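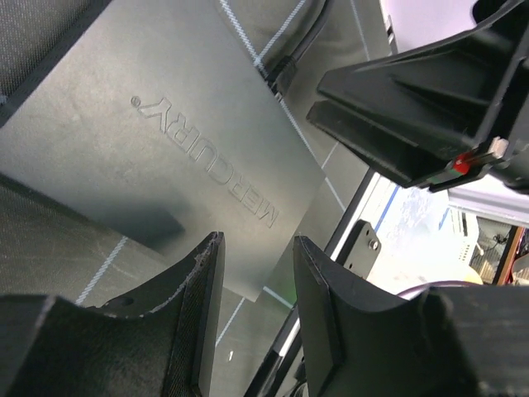

Drawing for the Reluctant, Handout 2: The Floor Problem

Tutor: Nélida Cabral. Nyberg Room, Cloltthorpe Evening School.

Last week you drew a chair. Most of the chairs were recognisable, a few were structurally sound, and one had plainly been designed to throw its sitter at the wall. Nearly all of them floated. The floor underneath was missing, or had been added afterwards as a sort of apologetic scribble, and this week we deal with that.

Eye level, or the horizon by its grander name

Before you draw anything, decide how high your eyes are. Standing, sitting and lying on the carpet give you three different rooms. The horizon line sits at your eye height whether or not you can see a horizon, and in a basement in Cloltthorpe you generally can't. Draw it lightly right across the paper. You will be tempted to skip this. Lionel Bellamy, who teaches the Sunday group, says he can tell from the far end of the corridor who has skipped it.

Parallel lines that run level and away from you head for the same point on that horizon. This is the vanishing point. If you are looking squarely down the room it will be straight ahead of you, and if you have turned your chair to talk to your neighbour it will not. Keep your head still. An inch or two of fidgeting is forgivable in a street scene and ruinous in a still life.

Lines that run across your view, parallel to your shoulders, stay parallel on the paper. People find this dull and start tilting them for interest. Please don't.

Spacing the tiles

Now the part that spoils friendships. You have drawn the near edge of the floor, ticked it off in equal steps, and run a line from every tick to the vanishing point. You have a handsome fan. Where do the crossways lines go?

The beginner's answer is to guess: each gap a bit smaller than the last. The slightly cleverer beginner's answer is to make each gap two-thirds of the one before, which looks very convincing and is wrong. Old workshops did this too, so you'd be in good company, but the floor will appear to sag or climb as it goes back.

The proper method uses one diagonal. If the tiles are square, a straight line through the opposite corners of one tile will pass through the corners of the next tile along and the next row back, and so on until you run out of floor. So: draw the first tile as well as you can, rule its diagonal, and keep going. Wherever the diagonal cuts a line of the fan, rule a crossways line. There are your tiles, correctly squashed, and you didn't do any sums.

If the diagonal shoots off the side of the floor before you've reached the back wall, start another from the opposite edge of the last row you managed. Same slope rules, same horizon, less paper.
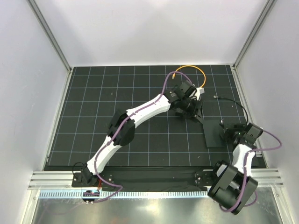

Things that stand on the floor

A table leg is vertical, so leave it vertical. Its foot lands on a particular tile, and you should know which one. When all four feet are on the floor plan, join them up before you go anywhere near the tabletop. A table whose feet make a believable four-sided shape will nearly always take a believable top.

Circles are another matter and get Handout 3 to themselves. For now, if you must include a plate, draw the square it would fit inside and leave it there looking modern.

Shadows: use one lamp. The Plidero lamps in the cupboard are the heavy ones with the stiff necks, so use both hands and don't argue with them.

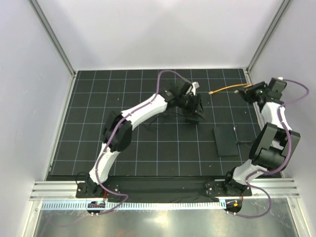 Fig. 3. Squares of a grid, narrower at the far end than the near.

Homework

Draw a kitchen or bathroom floor, tiles only, 18 rows deep. No furniture, no cat. If your floor is carpeted, imagine tiles; it is cheaper than laying them. Use a ruler and leave the construction lines in. I would sooner see 200 honest pencil lines than one beautifully shaded bucket.

Soft pencil, smooth paper. Iva pads are fine, the rough ones less so. Bring whatever you have, finished or sulking.

Recent handouts

Handout 1: The Chair and Its Consequences
Handout 2: The Floor Problem
Materials list (revised, with the glue removed)
Sunday group: Bellamy's notes on staircases
How to sharpen a pencil with a knife and keep the thumb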